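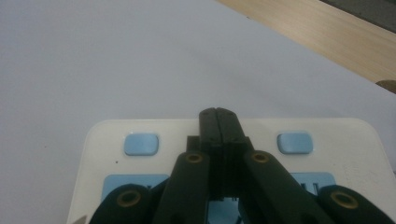

Fulgencio Alcaraz wrote in to ask whether it matters if the strip is live when you practise on it. I think it does. My rule is that nothing on the bench has mains in it during a gripper session, and the plug stays where the person holding the tool can see it.

The rest of the Skunden sheet is two pages and I've cut it down to what I use.

Check the pivots and the finger screws before you start. Close the fingers fully once, open them fully once. Stop after 20 minutes and rest your wrist for 10. If you knock the object out of place, say so in the log and keep the take. I used to bin those and I was wrong to.

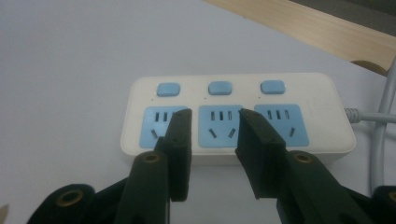
Fingers open over the sockets, white strip with blue switches.

The sheet also says to press a switch with closed fingers only. I've left that in for now. Rendotness does it the other way and I want to try theirs before I change ours. I last revised this in February, so it needs a new date on it anyway.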